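Kitchen & Laundry > Small Appliances > Tried at Home

Durach handheld vacuum sealer: a lot of air for $72

7 September 2018
By Marnie Tolhurst

There is a type of household that buys a whole side of lamb, and I have wanted to belong to it for years. Belonging requires a chest freezer, a decent texta for labelling and a way of getting the air out of things. I have the freezer. I have several textas, one of which works. In May I bought the Durach handheld vacuum sealer, and I have been sucking the life out of my groceries ever since.

The Durach looks like a stick blender that has been told to lose the blade. You charge it in an upright dock, press its rubber nose over a small valve on a special zip bag, hold the button and wait for the bag to shrink onto whatever is inside it. It cost me $72 with a starter pack of bags in two sizes. The dock and the sealer together weigh 912 grams on my scales, so it can live on the bench without feeling like a commitment, and can be shoved behind the toaster when people come over.

My yardstick is the Zanetti, the benchtop machine I borrowed for most of last winter. The Zanetti is a serious object. It heats and melts a proper seam across a roll of plastic, makes a noise like a small aircraft reconsidering its descent, and takes up the space where you were going to chop the onions. It also does a better job. Everything that follows should be read with that in mind, along with the fact that I gave the Zanetti back and did not miss it until I had a lot of chops.

What it does well

Cheese. If you buy cheddar by the kilo and live with people who refuse to wrap it, the Durach pays its rent here. Block in, zip, press, buzz, done, and you can open the same bag again tomorrow for toasties. With the Zanetti every sandwich meant cutting the bag and sealing it again a bit shorter, until the bag was the size of a teabag and the cheese was standing up.

Coffee beans, also good. Half an avocado, better than expected, although it comes out with the look of something recovered from a bog. Marinades I approached with optimism and a tea towel. The instructions tell you to stop before the liquid reaches the valve, and then leave you to work out how a person with a thumb on a button is meant to judge this. There is a little clear trap at the nose for the overflow. Mine has now known soy sauce, lemon juice and a brief, regrettable satay. It unclips and rinses easily, and I am grateful for that.

The battery is rated at 2000 mAh, which means nothing to me, but I charge it every few weeks and it has yet to die in the middle of the mince.

What it does less well

The bags. Every handheld sealer is really a bag subscription with a motor attached, and the Durach is no exception. The valves are fine. The zips need watching. You have to run your fingers along the closure, run them back, then do it a third time while muttering, and if there's a crumb or a thread of spinach in the track you will find out the next morning when your flat, handsome parcel has relaxed into a pillow. About one bag in every batch does this to me regardless of how virtuous I have been with the zip.

Washing them is the other thing. Durach says the bags are reusable, and they are, in the sense that you may reuse them if you have the patience to turn them inside out, scrub the corners, and then find somewhere for a family of wet plastic bags to dry. Ours hang off wooden spoons in a jug. It looks like a craft project for ghosts. I won't wash one that has held raw chicken, so those go in the bin, and there goes the budget.

I tried the Ratik bags from the supermarket as a cheaper option. The valve sits a touch lower and the Durach nose fits over it well enough if you lean. The plastic is thinner and the zip has a more satisfying click, and they held frozen peas and bread rolls without complaint. They did not like bones. A lamb cutlet went through one like a tent peg.

In the freezer

I put away 68 parcels over the winter, counting the ones I had to redo. The flat things came out beautifully: mince pressed thin, soup frozen on a tray first and then bagged, bread. Lumpy things trap air around the lumps and get a bit of frost on them by the second month. None of it tasted bad. It tasted like freezer food from a tidier person's freezer.

For anything I mean to keep longer than that, I'd go back to a heat seal. For anything I mean to eat by next payday, I can't see the point of owning the bigger machine.

Noise

Less than the Zanetti and more than you would like at 6 am. The dog leaves the room for it, though the dog also leaves for the salad spinner.

Should you buy it?

If you have a small kitchen, a small freezer and a cheese problem, yes. If you hunt, fish or have a brother-in-law who does, save up for a benchtop model and clear a shelf. If you already press the air out of ordinary zip bags by hand and are happy with the result, keep your $72. You'll get most of the way there, and your thumb can rest.

I am keeping mine. I still don't have the side of lamb.

Good: small, quick, easy to clean, excellent on cheese
Not so good: fussy zips, ongoing bag costs, hopeless with gravy
Score: 3.5 out of 5 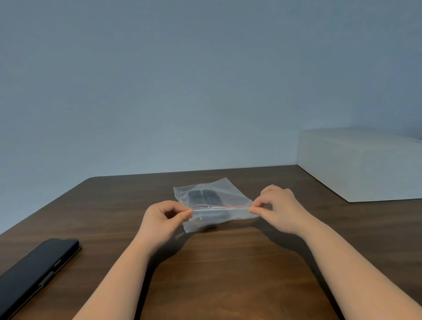
Marnie Tolhurst
Reviewer, Kitchen & Laundry

Marnie reviews small appliances from a rented kitchen with two power points. She has strong views on lids and has been asked to keep them brief.

More in Tried at Home
- Ustero stovetop kettle: handsome, heavy, slow
- Five lunch boxes and the yoghurt that beat them
- Zanetti benchtop sealer: a winter on loan
- Is a bread knife worth sharpening?
- Ratik ice cube trays, with and without the lid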